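Comprar pinzas de mano sin pasarse del presupuesto: conversación con Adi Yeoh

Adi Yeoh lleva las compras de equipo en Ilotska, un taller de robótica doméstica que graba demostraciones de tareas con ropa y luego las usa para entrenar brazos. Nos recibió en octubre, cuando cerraba las cuentas del año y preparaba la solicitud del siguiente. Tenía abierta una hoja de cálculo con muchas filas en amarillo, que son las que todavía no tienen factura.

La primera pregunta era por dónde se empieza. "Por la tarea", contesta. "Si vas a trabajar con camisetas, pantalones y sudaderas encima de una cama, escribe eso en la primera línea del pedido. He visto presupuestos que empiezan por el brazo y llegan a la cama en la página cuatro." En su caso, la cama, las fundas y la ropa entraron en la misma partida que las pinzas. La funda verde se compró lisa, sin estampado, y hay repuesto del mismo tono.

Ilotska trabaja con dos tipos de herramienta. Están las pinzas que una persona sostiene y abre y cierra con la mano, y están los brazos, que llegarán más tarde. Yeoh prefirió gastar primero en lo que se lleva en la mano. Un juego del modelo Obi, que vende Clarkholm, le salió por 434 euros sin contar la cámara. "La cámara va en otra línea, y el soporte de la cámara en otra. Si lo juntas todo, al año siguiente no sabes qué subió de precio."
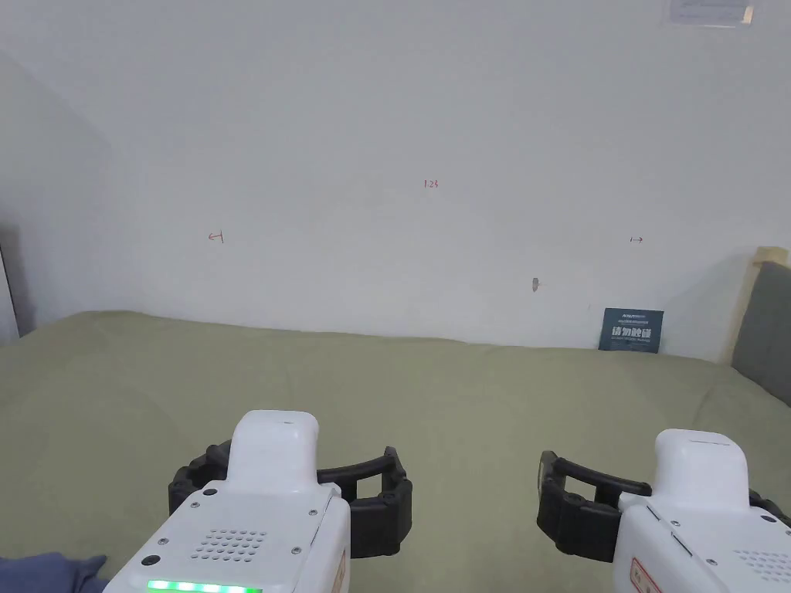
Para Bernadette Yazzie, en cambio, separar tanto las partidas tiene un coste que no aparece en la hoja: cada línea necesita su aprobación, y un soporte puede quedarse parado semanas mientras la cámara ya está en el almacén. Ella habría pedido un paquete cerrado por puesto de trabajo, con un precio único, y habría dejado el desglose como anexo.

Yeoh conoce la objeción y no la descarta. Este año probó el paquete cerrado con un segundo puesto y tardó menos en firmarse. También llegó con un cargador que no correspondía, y como venía dentro del paquete la devolución fue más lenta. De momento mantiene las dos fórmulas, una por puesto, y decidirá cuando tenga los gastos del año completo.

Le preguntamos qué se desgasta. Los dedos, dice, y los tornillos que los sujetan. "La goma y las piezas de apriete son consumible. Hay que ponerlas como consumible y no como inmovilizado, porque si no cada recambio te obliga a justificar una inversión." En la solicitud nueva ha reservado un 15 por ciento del valor de las pinzas para recambios. El primer año no reservó nada y pagó los dedos con dinero que estaba asignado a ropa.

La ropa es otro capítulo que se suele calcular mal. Yeoh compró 70 prendas al principio, casi todas de punto, de tallas variadas, y calculó que con eso bastaba. Después vinieron los lavados. Una prenda que se agarra y se estira muchas veces cambia de forma, y para ciertas tareas eso importa: una sudadera dada de sí se arruga de otra manera. Ahora anota la fecha de compra de cada una en la etiqueta interior y las retira por lotes. Pide los mismos colores lisos siempre que el proveedor los tenga.
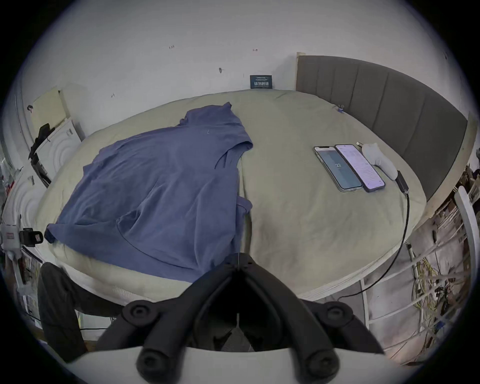 El espacio fue lo que más le costó explicar a dirección. En el plano, un puesto con cama ocupa lo que ocupa la cama. En la práctica hay que sumar el paso de la persona, los cables, las cajas de los equipos y un sitio donde dejar los mandos. "Pide estanterías el primer día", insiste. "Son baratas y siempre se quedan fuera. Luego tienes material de mucho valor dentro de cajas de cartón." En su solicitud hay ahora una línea para estanterías, otra para canaletas y otra para mordazas y clips.

También recomienda presupuestar los teléfonos. En un puesto como el suyo se acaban usando varios, y al principio la gente ponía el propio. Eso trajo discusiones por la batería y por el espacio de almacenamiento. Los de empresa son de gama media y se cargan fuera del puesto cuando termina el turno. Los cables se compran largos, de más de un proveedor, y se tiran en cuanto fallan una vez.

Sobre los brazos, Yeoh es más prudente. Skellitgate le ofreció un sistema de dos brazos con mantenimiento incluido y le pidió una señal de 2.000 euros para reservar fecha. No la pagó. Quería ver antes una demostración con tela, y la que le enseñaron era con cubos y botellas. "Con piezas rígidas casi todo el mundo enseña bien. Yo les llevo una bolsa con mi ropa y les pido que la usen." La visita quedó aplazada y la fila sigue en amarillo.

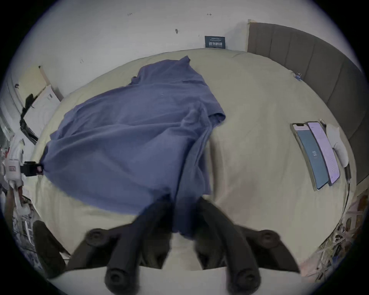

Hay tres cosas que pregunta siempre a un proveedor antes de pedir precio: cuánto tarda un recambio de dedo, quién paga el envío de una reparación y si las piezas del modelo anterior sirven en el nuevo. La tercera es la que más respuestas vagas recibe. Con Clarkholm consiguió que se lo pusieran por escrito, en un correo que guarda junto a la factura.

Otra partida que casi siempre falta es el tiempo de las personas. Quien sostiene la pinza se cansa, sobre todo de la muñeca, y conviene turnarse. Yeoh pidió al principio horas para una persona por puesto y tuvo que corregirlo a mitad de año. En la versión nueva hay dos personas por puesto, y la segunda prepara la ropa y revisa las grabaciones mientras descansa la mano. El coste sube. El número de tomas que hay que repetir bajó, aunque no quiere dar una cifra hasta tener más meses.

¿Y la señalización? La incluyó tarde. En un local compartido la gente deja cosas encima de cualquier superficie libre, y una cama hecha invita a apoyar el abrigo. Los carteles de no tocar se imprimieron en una copistería y costaron muy poco, pero hubo que buscar de dónde pagarlos, así que este año figuran con nombre propio en "material de oficina".

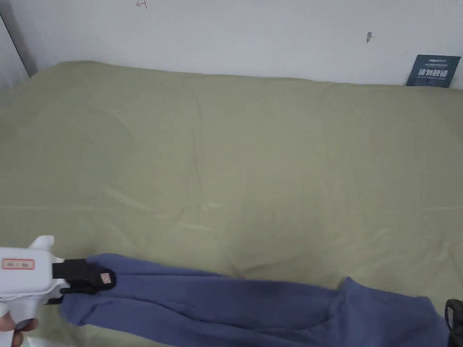

Una prenda azul sujeta con una pinza de mano sobre la cama.

A quien prepara su primera solicitud, Yeoh le aconseja montar un solo puesto completo y usarlo un mes antes de pedir el segundo. La lista de lo que falta sale de ese mes. La suya incluyó alfombrillas, una lámpara más, bolsas para lavar y una segunda regleta, y ninguna de esas cosas estaba en el catálogo de Clarkholm ni en el de Skellitgate.

La solicitud de Ilotska se entrega antes de fin de año. Los brazos van en un anexo aparte, con el precio pendiente y una nota que dice que la demostración con tela es condición para firmar.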